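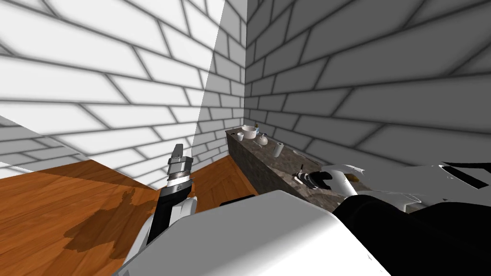 Fusbridge, October – The Vurunar herb garden is delighted to announce a new season of foraging and home remedy walks, led once again by our dear friend and herbalist Kalevi Tuominen.

Each walk covers 2 miles of hedgerow and riverbank, with plenty of stops for elderberries, rosehips and yarrow, and finishes with a warming pot of nettle tea and a good long chat.

"People's grandmothers knew these plants by name, and I do love hearing those old names come back," said Kalevi Tuominen.

Walks start at 10 in the morning from the Bognár gate and are open to 15 people at a time – children are very welcome with a grown-up. Places can be booked at the garden shop.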